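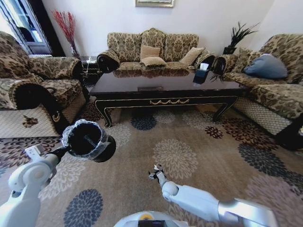

**mei_halvorsen:** We finally got the Protholm acoustic panels up in our old workshop conversion, and oh my, the echo is so much better! I'd go softer underfoot too – a rug over carpet, like in the living room here, soaks up plenty.

**bujar_k:** Lovely, but I disagree on rugs. Ceiling first, always. 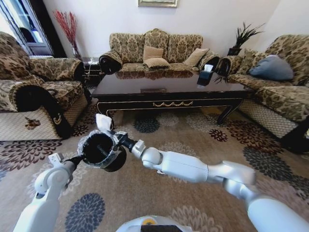
*Big floral medallions, navy and burgundy on beige*

**pauline.l:** Bujar, our ceiling quote was $3,960! Rugs for me, thanks – and I'd still ask Ebihara for samples.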